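A visit to the Cluveck open day

Print | E-mail

24/02/2023
By Rosalía Marín

Cluveck opened its offices to small business owners last week, and I went along to see how the company runs social media accounts for other people. The firm handles pages for shops, restaurants and a few trade suppliers. Visitors were split into groups, and ours was led by Iñaki Salcedo, who manages the team that writes and schedules posts.

We started on the second floor, where most of the writing is done. Each account has one main writer and one backup. The writer plans two weeks of posts at a time and puts them in a shared calendar. Salcedo opened the calendar for Juseo, a kitchen goods store, and went through a month of it with us. Most posts were short. Several were answers to things customers had asked in the comments, such as how to store knives or when a sale would end.

The store had 900 followers when Cluveck took the account on in June. It now has 3,912. Salcedo said he pays more attention to the messages coming in, which the store used to answer once a week. The target now is 30 minutes during business hours. I asked what happens in the evening, and he said an automatic reply gives the opening times and a person follows up the next morning.

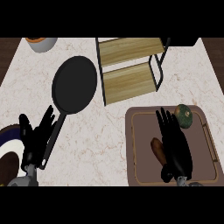 The next stop was the advertising desk. Two people there set up paid posts and check them twice a day. They start every new client on a small budget and run two versions of the same ad, with different first lines. After a few days the weaker one is switched off. One visitor runs a bakery and wanted to know if it was worth paying to reach people outside her town. The answer was no, unless she ships orders.

After coffee there was a talk on Lemero, the scheduling tool the company uses. It posts to several networks from one screen and keeps a record of who approved what. The talk was too long, and a good part of it covered settings that a shop with one page will never open – but the section on approvals was useful. Every post needs a second person to read it before it goes out. I have published enough typos on our own page to see the point.

The last session was held in Bravo, the large meeting room on the ground floor. It has 70 seats and most were taken. People asked about bad reviews more than anything else. Salcedo's advice was to reply once, politely, and then move the conversation to private messages. He also said to keep a copy of the review and the reply.

Prices were not on the handout. I was told they depend on the number of networks and posts per week, and that a quote takes two days. I have asked for one and will report back when it arrives.

Print | E-mail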